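Tea towels, tablecloths and a confession

I have a tablecloth problem. There are 22 of them in the hall closet, and last week the shelf gave out while I was on the phone with Despina Lungu (she heard the whole thing, including the language). So February has been my month for sorting, and I thought I'd pass along what I've learned.

First, wash before you judge. I nearly gave away a cotton one from Sonberg that looked gray and tired, and after one long soak in plain warm water and washing soda it came up so pretty I kept it! Second, roll them, don't fold. The creases on my good linen had gone yellow right along the fold lines, and no amount of ironing has fixed that yet.

Third – and this is where I always fall down – use them. A cloth that only comes out for company ends up smelling like the closet. Mine go on for a plain lunch now, with whatever flowers I have.

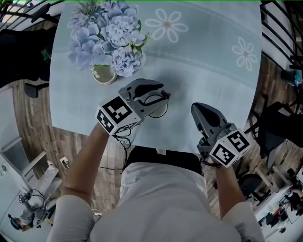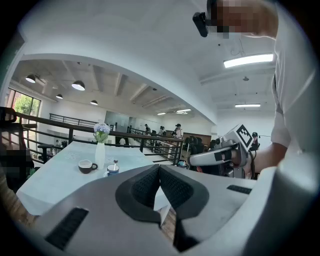

Hydrangeas on a pale cloth.

I've got 3 left to mend, all with little burn holes from the same birthday candles. Branislav Hubáček wrote in to say he patches his from the hem allowance, which I'd never thought of, and he's promised to send me his stitch notes. If they arrive in time I'll put them in the next issue. The shelf is still on the floor.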